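At home with Ingvild Lunde and her cupboard of cups

Jul 4, 2024

Ingvild Lunde had the kettle going before I got my shoes off. She has lived on the hill side of Catdale for ten years now, and for most of that time she has been buying, borrowing, swapping and rescuing things to drink from. At last count there were 165 of them.

"My sister says it's a sickness," she told me, laughing. "I say it's the cheapest hobby in the world! Most of them cost less than a sandwich."

She used to teach music at the school in Zamness, and she talks the way I imagine she taught, quickly and with her hands. The house came with a lot of its furniture, including the carved dark wood pieces in the front room, all scrolls and curls. She wasn't sure about them at first.

"I thought, I'm a plain person, I like a plain chair. Then I sat in there one winter evening with the lamp on and I was completely gone. I wouldn't trade them for anything now. They're terrible to dust, though. I use an old paintbrush."

The purple padding was her choice, and so was the tablecloth, white with blue flowers and leaves running all over it. She found it at the Shukla market, folded up under a pile of curtains, and carried it home on the bus in her lap.

"I love a busy cloth," she said. "People tell you to put glass on something plain so it shows up. Why? Put it on flowers and you get the flowers twice."
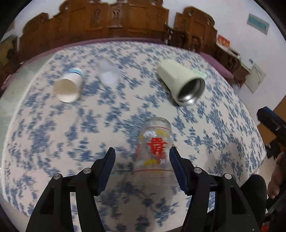 I asked her how she decides what to keep, and she was off. There are rules, it seems, but they bend. A cup has to feel right in the hand. It has to be something she would really drink from, so nothing goes behind locked doors. And it has to have been made for somebody's ordinary day, or else for one very good day.

The clear glass with the big red double-happiness character belongs to the second kind. The character is a wedding sign, and you see it on candy boxes, on windows, on bedding, on just about anything that can be printed. Hers has yellow and white decoration as well, and a thin red line circling the glass near the rim.

"A neighbor gave it to me after her son got married," she said. "I'd gone over to help with the food and I must have admired that glass three times. She put it in my coat pocket when I left! I didn't find it until I was home looking for my keys."

She has drunk from it nearly every morning since. Water first, then tea once it has cooled enough to be kind to the glass.

"It was never meant to be fancy. Somebody wanted two people to be happy and printed it on a glass. I think about that when I'm standing at the sink in October and it's raining sideways."

So what about paper cups? I had honestly expected a collector to be a bit snooty about them, and I was wrong. Ingvild keeps a small stack, and she can talk about the colored bands on them for longer than you would think possible.

"Someone sat down and chose that stripe," she said. "How wide, how far up from the bottom. It's a tiny job and they did it nicely. I once had 86 paper cups, all different, and then we had a birthday party and I was outvoted."

The plastic ones get the same respect. She likes the way they take the light, and she likes that children can be trusted with them. Her great-nephews have a game where everything comes out of the cupboard and onto the table, and she lets them get on with it.

The cream-colored insulated one is her traveling companion. It has the bit of pale green on it and a shiny steel inside, and it goes with her on the early train when she visits her sister.

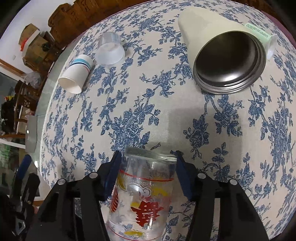 Photo: Zorik

"You open it up after two hours and the steam comes right at your face," she said. "I know that's what it's for. I still get a thrill."

She washes everything by hand, in the same order each time: glass, then plastic, then the steel with a long brush that she guards from the rest of the household. Glasses dry upside down on a folded towel. She won't stack them, having lost a good one that way.

Before I left she wanted to show me the cupboard upstairs, where the overflow lives, and we stood on the landing for almost 10 minutes while she passed things out to me one at a time. A mug with no handle. An eggcup she insists is a cup. A tin beaker from the school camp kitchen, with somebody's initials scratched into the bottom.

I asked if she would ever stop. Would she stop at 500, say?

"Where would I put 500?" she said, and then she looked over at the linen shelf.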